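La latencia no estaba donde yo la buscaba

Dos semanas. Dos semanas enteras he tardado en encontrar un fallo que se arreglaba con cuatro líneas, y como ya se lo he contado a todo el que se ha dejado, ahora os toca a vosotros.

Los que leísteis la entrada de mayo ya sabéis en qué ando: dos brazos, una bolsa de plástico, una cesta con fruta de mentira y un planificador que se llama Turkadix (el nombre lo puso Onni, a mí no me miréis). La idea es que los dos brazos se coordinen, que ninguno se meta en el camino del otro y que el movimiento salga fluido. Pues fluido, lo que se dice fluido, no salía. Cada dos por tres el brazo izquierdo daba un tironcito, como un hipo, justo al acercarse a la bolsa.

Yo estaba convencidísima de que era la percepción. Las bolsas son un horror: se arrugan, brillan, dejan ver a medias lo que llevan dentro, y el contorno que te devuelve la segmentación cambia de un fotograma a otro. Así que me puse a filtrar. Filtro por aquí, media móvil por allá, y el hipo seguía igual, solo que ahora llegaba más tarde - un éxito.
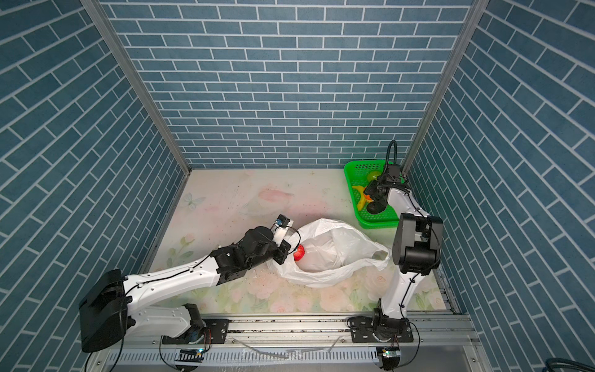 Entonces Nghĩa me dijo que dejara de mirar las máscaras y mirara las marcas de tiempo. Qué pereza me dio, de verdad. Pero grabé 822 ciclos de control, los pinté en una gráfica y ahí estaba: casi todos tardaban 21 milisegundos y, de vez en cuando, uno se iba a 76. El control esperaba a que terminara la comprobación de colisiones entre los dos brazos, que yo había metido (yo solita, en marzo) en el mismo hilo. Cuando las trayectorias se acercaban, la comprobación se alargaba y el brazo se quedaba sin consigna nueva. Luego le llegaba de golpe y, claro, tirón.

El arreglo: la comprobación se ha ido a su propio hilo, publica el último resultado válido y el control lo lee sin esperar a nadie. Si ese resultado tiene más de 30 milisegundos, el brazo frena con una rampa suave y listo. Remedios me hizo añadir un aviso en el registro cada vez que pasa, que al principio me pareció excesivo y ahora es lo primero que abro por las mañanas.

Me queda pendiente el agarre dentro de la cesta, porque el modelo de colisión que uso trata la cesta como un bloque macizo y el planificador se niega a bajar la pinza si no le desactivo esa parte a mano. Craig propone modelar las paredes por separado. Yo quiero probar antes con una zona de excepción, que es más feo pero lo tengo en una tarde. Si alguien se ha peleado con algo parecido, los comentarios están abiertos!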